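Le verre à pied et la table : comment bien mettre et débarrasser le couvert

On boit presque tous les jours dans un verre, et on ne pense pas souvent à sa forme. Le verre à pied est pourtant un objet curieux : il est large en haut, très mince au milieu et de nouveau large en bas. Dans cette page, tu vas apprendre le nom de ses parties, la bonne façon de le tenir, et ce qu'il faut regarder sur une table avant d'y poser la vaisselle.

Les parties du verre

Un verre à pied a trois parties principales. La partie creuse, celle qui reçoit la boisson, s'appelle le calice. On dit aussi la coupe quand elle est très ouverte. Le bord du calice s'appelle le buvant, un mot facile à retenir : c'est l'endroit où l'on pose les lèvres pour boire.

Sous le calice se trouve la jambe, que beaucoup de gens appellent la tige. Elle est fine et tient le calice en hauteur. Tout en bas, la jambe s'élargit en un disque plat. C'est le pied. Quand on dit « un verre à pied », on nomme donc tout le verre d'après sa partie la plus basse.

Les verres à pied ne sont pas toujours transparents. Il en existe des verts, des roses, des fumés. Un bleu turquoise bien vif comme celui-ci se repère de loin sur une table. Il est penché, et l'on distingue bien le calice arrondi, la jambe mince et le disque du pied.
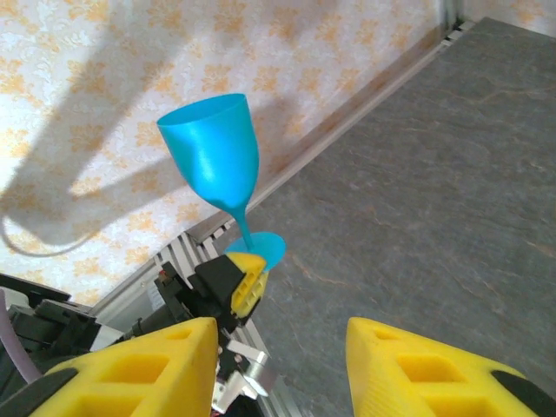

Pourquoi le pied est plat

Un objet posé reste debout tant que son poids s'appuie au-dessus de sa base. Si tu penches un peu un verre et que tu le relâches, il revient à sa place. Si tu le penches davantage, il bascule et tombe. Plus la base est large, plus il faut pencher l'objet avant qu'il tombe.

Le verre à pied a un défaut : une fois rempli, presque tout son poids est en haut. Les enfants de l'atelier de cuisine de Vastundale ont fait l'essai en mai avec des verres en plastique. Ils ont d'abord donné de petites poussées à un verre vide, puis à un verre contenant 200 millilitres d'eau. Le verre rempli penchait moins loin avant de basculer. Il y a eu de l'eau par terre et il a fallu passer la serpillière.

Tu peux refaire cet essai au-dessus d'un évier ou dans le jardin. Prends un verre en plastique et demande à un adulte avant de commencer. Note à chaque fois la hauteur de l'eau, puis recommence avec un gobelet sans jambe. Le gobelet est plus bas, et il est plus difficile à renverser.

Comment tenir un verre à pied

Quand le verre est sur la table et que tu veux boire, prends-le par la jambe, entre le pouce et deux doigts. Si tu as de petites mains, tu peux mettre l'autre main sous le calice. Il n'y a pas de honte à utiliser ses deux mains.

Les personnes qui servent à table tiennent souvent le verre par la jambe ou par le pied. De cette façon, elles ne laissent pas de traces de doigts sur le calice, et elles ne touchent pas le buvant. La boisson fraîche se réchauffe aussi moins vite quand la main reste loin d'elle.

Pour laver le verre, on fait autrement. On tient le calice dans une main et on passe l'éponge doucement à l'intérieur avec l'autre. Il ne faut pas tenir le pied d'un côté et tourner le calice de l'autre : la jambe peut se casser net. Ensuite, on laisse égoutter le verre sur un torchon plié.

La place du verre sur la table

En France, le verre se met devant l'assiette, un peu à droite, au-dessus de la pointe du couteau. S'il y a deux verres, le plus grand est en général pour l'eau. On les pose en dernier, après les assiettes et les couverts, et on évite de tendre le bras par-dessus un verre déjà en place.

Laisse toujours une petite distance entre le verre et le bord de la table. À l'atelier, la règle est de 12 centimètres au moins. Un livre de poche posé en travers donne à peu près cette mesure.

Regarder la surface avant de poser

Une table ou un plan de travail doit être propre, sec et plat. Sur une surface unie et blanche, une goutte de sauce se voit tout de suite. Sur du marbre, ou sur une surface qui imite le marbre, c'est plus compliqué.

Le marbre est une roche. Il s'est formé sous la terre, quand du calcaire a été chauffé et pressé très longtemps. Les lignes qui le traversent s'appellent des veines. Leur couleur vient d'autres minéraux mélangés à la roche : le fer, par exemple, donne des teintes rouille. Le vrai marbre est lourd et froid au toucher. Il craint le citron et le vinaigre, qui le rendent mat.

Beaucoup de tables ont seulement un dessin de marbre, qui reprend les couleurs et les veines de la pierre. Ce motif gris et vert a de fines veines blanches, beiges et rouille, avec une partie orangée plus forte que le reste. On pourrait la prendre pour une tache de sauce tomate et frotter longtemps.

Pour savoir si une marque est une saleté ou un dessin, passe le doigt dessus. Une saleté colle ou forme une petite bosse. Un dessin imprimé ne se sent pas. Tu peux aussi te baisser et regarder la surface de côté, face à la fenêtre : les gouttes et les miettes ressortent alors très bien. 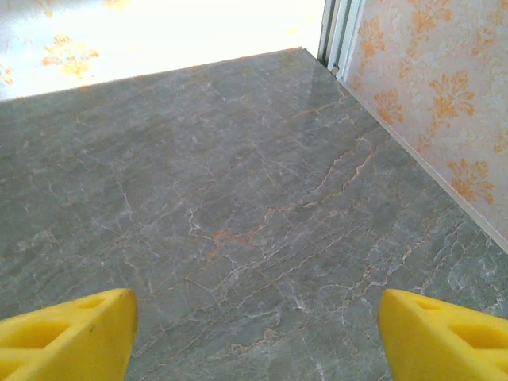
Harish Kartha ajoute qu'il vaut mieux essuyer toute la table, même quand elle a l'air propre, et commencer par le côté le plus éloigné de soi. Selon lui, les enfants oublient surtout les coins, et c'est là que restent les miettes. Il conseille de ramener le tout vers le bord avec une éponge à peine humide, une main ouverte dessous pour recueillir ce qui tombe, puis de passer un torchon sec avant de remettre les verres.

Petit lexique

Buvant : le bord du verre, où l'on pose les lèvres.
Calice : la partie creuse qui contient la boisson.
Jambe : la tige fine entre le calice et le pied.
Pied : le disque plat sur lequel le verre tient debout.
Veine : une ligne de couleur dans une pierre, ou dans un dessin qui l'imite.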